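Course notes, unit 5: Reviewing a hand-held gripper kit

The kit under review is the Terik hand-held gripper set from Yammine. Read the Prurnby product sheet before the session; it lists the parts and the service terms.

What the offer includes
Two hand-held grippers, a spare set of finger pads, a carry case and one year of repair service. Shipping takes over 50 days – plan your order early. Extra pads are sold in packs of 80.

Points to check
1. Finger travel. Open the fingers fully, then close them on a thin item and a thick one. Note where the pads first touch.
2. Grip on soft packaging. Use small wrapped snacks and candies on a table with a cloth. Clear plastic packets with crimped ends are a good first item, then a square packet, then a candy with a twisted wrapper. The pads should face each other across the gap before you move in.
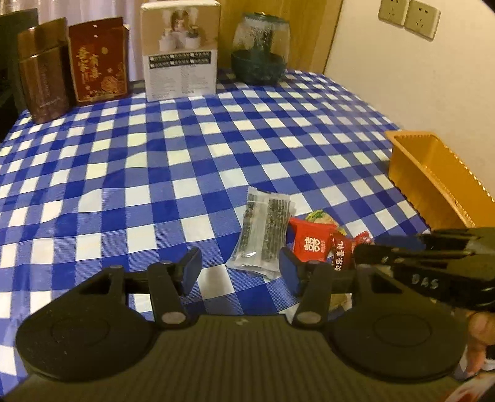 3. Comfort. Work for 60 minutes and write down any strain in the hand or wrist.
4. Service. Send one question to the Trirkthorpe help desk and record the reply.

Written review
One page, due in August. State which points you tested yourself and which you took from the product sheet.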